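Microwave dinners, week one of no kitchen

Quick one while the kettle's on.
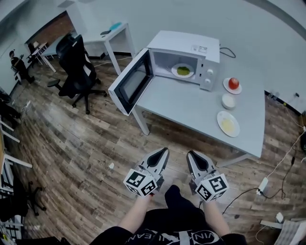 Photo: Wanda Lyons

So the old kitchen is gone. Benches out, stove out, sink out (the sink went last and I nearly cried). What we've got until the builders finish is a grey table, a microwave and whatever plates didn't get packed. Valbona Jurić from up the road did hers last year and told me to get the microwave on its own table, well away from the dust, and leave elbow room beside it. Best advice I've had all reno.

It's a basic white one, two knobs, no buttons. I wanted knobs. The last one had a keypad and a popcorn setting I never used in 9 years, and the clock flashed at me the whole time. Knobs you just turn. Turn, walk off, ding.

Dinner is the green stuff on the plate inside. Greens get done first, always, with a splash of water and another plate over the top, then the lid plate comes off and they sit in there with the door open while I sort the rest. Frozen beans, broccoli, spinach, doesn't matter, same method. Spinach shrinks to nothing so do heaps.

Things I have learnt so far, in no order

– One plate at a time. Stacking is a lie. I tried the Dovetti stacker rack thing, the little plastic legs one, and the top plate came out boiling and the bottom one like it'd been in the esky. Gone to the op shop.

– Line the plates up next to the microwave in the order they're going in. Sounds fussy. It isn't, its the only way I can do dinner while answering homework questions.

– Door swing!! Check which way it opens before you decide where everything lives. Ours swings left so all the plates are on the right. I had them on the left for the first couple of nights and kept whacking the bowl with the door. One bowl down already.

– Let stuff stand. A minute on the table after it dings. Cold middle otherwise.

– Small bowls are better than you think. Sauce, egg, half a tin of corn, leftover peas. If you're packing up a kitchen keep 4 small ones out. I kept two and dug through a carton marked LINEN to find more.

Eggs I am still working on. Scrambled is fine if you stop and stir every little bit. Poached went off like a cracker and I was wiping the roof of the thing for ages. Porridge climbs, use a bowl twice the size. Rice is good! Better than my stovetop rice tbh, which isn't saying much.

Washing up is in the laundry trough, which is deep and low and murder on the back. So we've gone down to one plate each plus the shared ones. Nornholm plates, the plain white ones, had them since the flat in Papadopoulos Street and they've been through the microwave easily 1,000 times. Not a chip. The fancy ones with the gold rim are taped up in a box and can stay there, gold and microwaves being what they are.

Bench tops were meant to be here in December and now Astdale are saying "early in the new year", so. We'll see. Wanda reckons we'll miss the table when it goes. I will not.

Next post will be the jacket potatoe experiment, if I get a decent one. Fork holes, wet paper towel, flip it halfway. Anyone got a timing for the big ones? Put it in the comments, kettle's boiled, gotta go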